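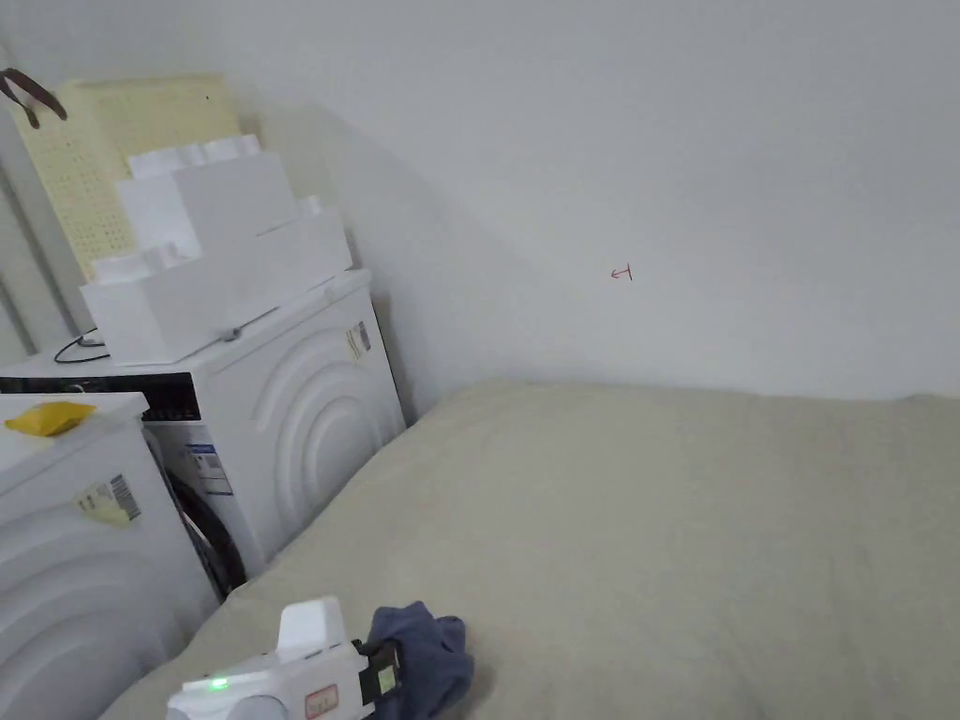
# Chapter 3: When the Machine Joins the Shift

Ask people what automation looks like and many will describe a car plant, with orange arms throwing sparks behind a fence. It's a fine picture, but it leaves out most of the places where automation is arriving now. Laundry is one of the best places to start learning about it, and I say that as someone who has spent far too many happy hours in laundry rooms!

Think about what the work asks for. A washer takes care of the washing, and has for generations. Everything on either side of it is still done by hand: sorting, loading, pulling out, shaking, folding, stacking. Cloth is wonderfully awkward stuff. A dark blue piece bunched up on a mattress has no fixed shape, no obvious corner to pick up, and no single right place to hold it. A gripper that closes on a metal part meets the same part every time. A gripper that closes on cloth meets a new set of folds with every try.

## 3.1 The Rencombe laundry

Most of this chapter follows one workplace. Rencombe is a commercial laundry that serves guesthouses and small clinics, and when our case begins it has 74 employees. In January the company brought in a folding and sorting system from a supplier called Plarkia. Managers expected the hard part to be technical. Much of it was, and we will get to jammed feeders and lost pillowcases in Section 3.4. But the changes that people at Rencombe still talk about have to do with their own jobs.

Annelies Kuster had worked the folding tables for years before the system came. She could tell a worn sheet by the feel of the hem and would drop it in the repair bin without breaking her rhythm. Nothing in her job description mentioned this. When the first sheets came through the new line, the worn ones went straight out to customers, and the complaints followed.

"I didn't know it was a skill until it went missing," she told us.

Kuster now trains new staff and checks the system's sorting. She likes the variety and is glad to be off her feet more. She also misses the talk at the tables, where six people used to stand close enough to hear each other. Keep both halves of her answer in mind as you read.

## 3.2 Tasks, jobs, and the space between

A **task** is one piece of work with a clear result, such as folding a towel. A **job** is the bundle of tasks one person is paid to do. Automation nearly always takes over tasks, and then somebody has to decide what becomes of the bundle. Will the remaining tasks be shared out? Will new ones be added, and will the pay change with them?

Mackenzie Fehr, the shift lead at Rencombe, wrote down every task she could spot during one full week. Her list ran to 269 entries, and nearly 100 of them appeared in no manual. I love this list. It includes "warn driver about wet ramp" and "find the other sock." We reprint part of it in Table 3.1, and you will use it in the first workshop activity.

**Key terms in this chapter:** task, job, hidden skill, handover point, retraining

**Before you read on:** Choose a job you have done, paid or unpaid, and write down as many of its tasks as you can in ten minutes. Mark the ones you were never taught. Keep the page, as we return to it in Section 3.5.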